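26 June 2026, Larnerura workshop, kitchen table corner

Back at the play kitchen things this morning, with a big pot of tea and more patience than I had yesterday. Geum-ok had left me a note asking whether we are ever going to settle on one layout for the table, and she is quite right to ask, as we have been shuffling the same few bits of plastic about all week and everyone has a favourite. So I set it up again from scratch and wrote things down as I went, which I ought to have done the first time.

The white cutting board goes down first and everything else takes its place from that. I like it at a slant (Keegan likes it square to the table edge, and we have agreed to differ until August). The red toy knife lies flat near the far end of the board, blade to the left, handle pointing away to the upper right. The red cup stands to the left of the board with the blue spatula in it, handle end up, and the pinkish tray goes behind the cup.

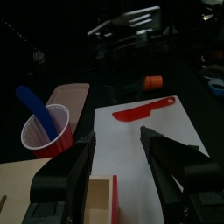

I did wonder about giving the spatula a place of its own, because it leans such a long way over and a light cup could so easily go with it. Han-gyeol's thought was to put something heavy in the bottom, dried beans perhaps, and I am tempted, though I can already imagine picking them up off the floor. Leave it as it is for now and see how we get on next week.

The knife bothers me a little more. It is such a flat thing, and lying on the board there isn't much to get hold of. Vitória suggested hanging it up by the hole in its handle, and I'd love to try that if we can find a small hook that doesn't wobble. There may be one in the McIntyre box, third shelf, under the tea towels.

Still to do: wipe down the light wooden board, ask Audrey-Anne if the 2 spare trays ever came back from Clellard, and copy this layout on to page 167 of the big book so that Geum-ok can find it without having to read my handwriting in here.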